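Section 7. When the arm drops things, or stops and sulks

I wrote this section after a bad week in June, when I had the arm fault out on me more times than I'd like to admit. If you've gone through sections 1 to 6 and everything runs, great, skip it for now. You'll be back!

There are two problems I keep seeing, and they look alike from across the room. In the first, the fingers close, the arm lifts, and the object slides out on the way up. In the second, the arm goes down, touches the floor of the bin a little too hard, and the controller throws a contact stop. Either way you end up with a parked arm and a red line in the Volo log. Look at the log before you touch anything.

7.1 Before you go near the bins

CAUTION: A contact stop is not a power-off. The brakes are on, but the program is only paused, and one press of Resume will send the arm right back to whatever it was doing.

1. Press the emergency stop on the handheld pendant. Yes, even if the arm is already standing still.
2. Take the pendant with you. I once left mine behind and Neema Kaijage, very reasonably, thought I was done and reached over to clear the fault. My hand was in the bin. Nothing moved, but I still think about it.
3. Close the Gillano window on the control computer so a queued job can't start by itself.
4. Wait 12 seconds for the fingers to lose pressure. If they're holding something, put your free hand under it first.

7.2 Clearing a contact stop

1. Open the Volo log and find the last line that starts with CONTACT. Write down the height it gives you. You'll want it in a minute.
2. Release the emergency stop and switch to manual, slow speed. Stay outside the tape.
3. Jog straight up, and only up, until the fingers are well above the rim. Don't rotate the wrist while it's still down between the walls. The walls slope, so there's less room at the bottom than your eye tells you, and the cables hanging off the wrist are the first thing to snag.
4. Look at the fingertips. A small chip is fine. If a tip is bent, stop here and go to section 9.
5. Compare the height you wrote down with the floor height in the Pludex settings file. If they're more than 2 millimeters apart, something has shifted and you need 7.3.

Note: please don't "fix" this by raising the contact limit. I tried that (of course I did) and it ran beautifully for an afternoon, and then it shoved a fingertip into the sheet metal.

7.3 When the bins have crept

This was my actual problem, and it took me far too long to find. Each time the arm bumps a wall, the bin can scoot a hair on the table. You won't notice one bump. You'll notice 50 of them.

1. Put the emergency stop back on and check the bar clamps by hand. Try to wiggle each one. If it wiggles, it's loose, no matter how tight it looks.
2. Push both bins back to their marks, with the shared rim snug, and tighten the clamps a bit at a time, going back and forth between them.
3. Keep the clamp handles pointing away from the arm. Mine used to point inward and the elbow found one.
4. Run the Cù floor check from the Tools menu. It touches down at the corners and the middle and saves the new height for you.

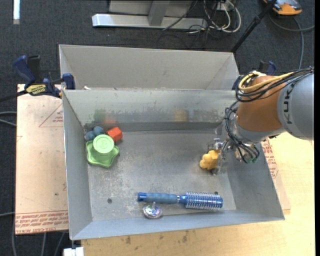

5. Once the new height is saved, run single picks in slow mode with your thumb on the pendant stop. Start with soft, lumpy toys, which forgive a lot, and leave anything round and slick for later.
6. If those go well, turn the speed back up one notch and let it run. I do 700 picks before I trust a bin again, which Neema says is overkill. She may be right, but I haven't had a repeat.

7.4 If it still drops things

Check the air line first, then the finger pads. Dusty pads feel kind of chalky, and a damp cloth sorts that out. Let them dry all the way before you start up again. If the drops only happen close to a wall, go back and redo the floor check, and make sure the bin was empty when you ran it. A toy left in the corner will give you a lovely, confident, completely wrong number.

Save the log from every stop, even the boring ones, and put the date in the file name. Section 8 covers the camera.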